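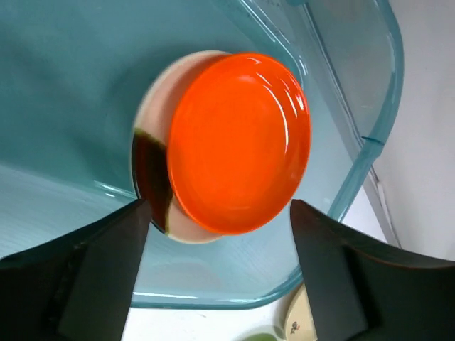

**Storing glazed plates on edge in a plastic bin – how much padding?**

Posted by Rosalba Ferraro

I am moving my everyday plates out of a wall cabinet for a few weeks while the cabinet is repainted. The plan is to stand them on edge in a deep translucent bin, blue-green, rounded corners, smooth walls. The first one in is a shallow orange plate with a raised rim and a glossy finish. There is another round piece directly behind it, mostly pinkish-beige with a dark patch on one side. I would like to fit 6 plates of mixed sizes in total.

Two things I can't settle. First, whether on edge is better than a flat stack for a bin that will be carried down one flight of stairs and then left on a shelf. Second, what goes between the plates. I have newspaper, dish towels and a roll of thin foam sheet. The bin is a Wolitz, and the label with the load rating came off long ago, so I can't tell you what it is rated for.

The plates are not valuable but I can't replace the orange one. The maker stopped using that glaze.

---

**Blagoje Matić**

On edge, yes. In a flat stack the bottom plate carries the weight of everything above it, and a bump from below goes straight into the middle of it, where a shallow plate is weakest. On edge, each plate carries only itself and the rim takes the load.

Procedure I use:

1. Fold a dish towel in four and lay it on the floor of the bin. A single layer is too thin.
2. Wrap each plate in foam sheet with one full overlap. Tape the foam to itself and keep tape off the glaze.
3. Stand the largest plate against a short wall, then work down in size. Adjacent plates should face the same way so the rims nest.
4. Put a folded towel between the last plate and the opposite wall. Press the row with your palm. If it shifts, add more.
5. Fill the gaps at the sides. Crumpled newspaper is fine there.

Do not put newsprint directly against unglazed clay. The ink can transfer and it is difficult to remove from a porous surface. Your beige piece may or may not be glazed all over. Check the foot ring and the underside before you decide.

For weight, put the plates on a kitchen scale one at a time. Mine average some 500 grams each, and six of those is no problem for a bin with sound walls. Stoneware dinner plates can go to 1000 grams or more, and then I would split the load between two bins for the stairs. Lift from underneath with both hands. Handles on older bins crack at the corners – a Bridon of mine did so with nothing in it but linens.

---

**krasniqi_kitchen**

just use towels. did mine like that in December, nothing broke

---

**Zurik1694**

Mostly agree with Blagoje. Two additions.

Wash the plates and leave them out overnight before wrapping. Foam sheet holds moisture against the surface, and an unglazed foot ring takes longer to dry than the glazed part. If the bin has a tight lid, leave it unlatched for the first day.

I also would not rely on nesting when the plates have different profiles. A high rim can sit against the flat center of its neighbor and press on one small spot. Cut a cardboard divider for each gap, slightly taller than the plate, and the pressure is spread over a larger area. Corrugated board from an ordinary shipping box is thick enough. Run the flutes vertically or the divider will fold.

---

**Rosalba Ferraro**

Thanks. Checked the beige one and the foot ring is bare clay, so foam for that and newspaper only at the sides. I will cut the dividers on Saturday. The heaviest plate is under 1000 grams, so one bin.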